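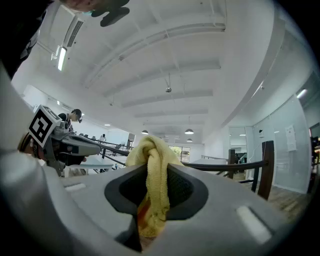

Textbook > Household Textiles > Unit 2 > Chapter 7

August 2021 | Iñaki Urquijo

Chapter 7
Absorbency and the Care of Toweling

In January the laundry at Meltdale took in 1188 towels from a single swimming pool. They had been washed at the pool for two years in a domestic machine, with a full cap of fabric softener each time. The complaint from the swimmers was that the towels "pushed the water around." The laundry manager, who trained in Preston, washed one batch twice in hot water with no softener and half the usual detergent. She then dropped water on a washed towel and on an unwashed one and timed how long each drop took to sink in. On the washed towel it went in at once. On the other it sat in a bead for 32 seconds.

The drop test is the simplest test in this chapter, and you will use it in Exercise 7A. Before that we need to look at how a cloth takes up water at all.

7.1 Where the water goes

Water is held in a towel in two places. A small part enters the fiber. Cotton swells as it takes in water, and a wet cotton fiber is stronger than a dry one. The larger part stays between the fibers and between the yarns, held by surface tension in the narrow spaces. This movement of water through narrow spaces is called wicking.

It follows that the way a cloth is made matters as much as what it is made of. Terry cloth has loops standing up from a ground weave. The loops add surface and leave spaces for water to move into. A flat-woven dish towel made from the same cotton holds less for its area, but it dries faster on the rail and leaves less lint on glass.

Polyester takes very little water into the fiber. A polyester cloth can still pick up a spill well if the filaments are fine enough, as they are in microfiber, where nearly all of the water is held in the gaps.

7.2 Finishes and residues

New towels often perform badly. Mills apply a softening finish so that the cloth feels full in the store, and the finish repels water until it has been washed out. Two or three washes are usually enough.

Softener used at home acts in the same way. It leaves a thin, slightly waxy coating on the fiber. The hand of the cloth improves and the wicking gets worse. Hard water adds a second problem, because minerals collect in the base of the loops and make the towel stiff. Users then add more softener, and the coating builds up.

Two trade terms appear in the rest of the unit. A Girken count is the number of loops in one square inch of terry, taken from the face side only. A Bravo wash is a hot wash with no detergent, used to strip residue from stock before testing. Older workbooks call it a blank wash.

7.3 Weight

Toweling is sold by weight in grams per square meter. Light gym towels may be 350 and heavy bath sheets 700 or more. A heavier towel holds more water in total, but it also takes longer to dry, and a towel that stays damp will begin to smell. Laundries that turn over more than 2000 pieces a week tend to buy in the middle of the range for this reason. Table 7.2 gives drying times on an indoor rail for four weights of cotton terry.

Contact the editors | Copyright 2021 | Back to top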